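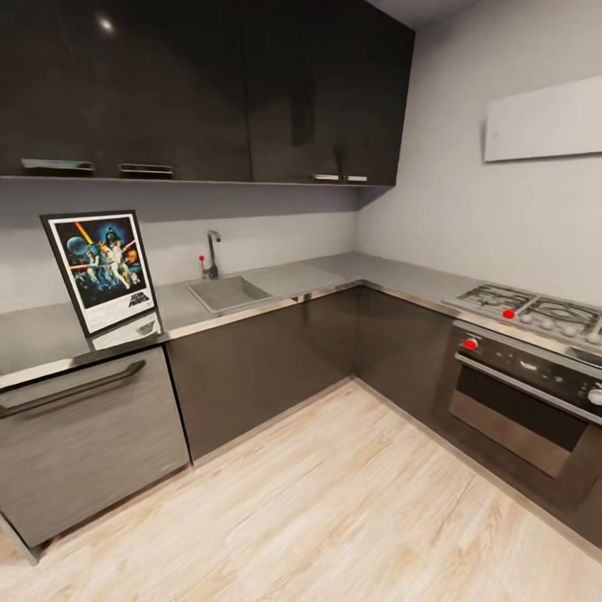 Welum, July

Small Rooms, Quiet Nights: Live Music in One Town
Project report, second-year Music and Community
Chun-hung Huang

For this project I looked at how original bands get booked in Welum, and who turns up to hear them. I went to 13 shows over the term at 2 venues, the Plasemier and the back bar at the Drikeck Hotel. I also sent a short survey to people on both mailing lists and got 107 replies.

The Plasemier books mostly folk and country acts on tour. Bands are paid a guarantee plus a share of the door. The Drikeck pays door only, and local groups usually fill the bill. Both rooms start the first act at 8 p.m., although at the Drikeck it was often closer to nine.

I had planned to compare ticket prices, but the Drikeck changed its cover charge twice during the term and my notes from before the first change are incomplete. I have left that section out.

Survey replies favoured word of mouth. Most people said they heard about a show from a friend or from someone in the band. Posters came second. Very few mentioned the venue websites, and the one for the Drikeck still listed last year's program when I checked it.

The best attended night I saw was Yule, a four-piece with pedal steel and two singers, at the Plasemier. They played 11 songs, mostly slow ones, and the room stayed quiet right through -- the bar stopped serving during the set, which the booker told me is a house rule for acoustic nights. Some survey replies complained about this rule. More said it was the reason they came.

Musicians I spoke to had a different worry. Several said they could get one booking a season in Welum and then had to drive to the next centre for another. A drummer who plays in three local bands said he earns more from teaching.

My sample leans toward people who already go to shows, so it says little about those who stay home. A second round of surveys could be handed out at the library or the rink. The survey questions and my show notes are attached as appendices.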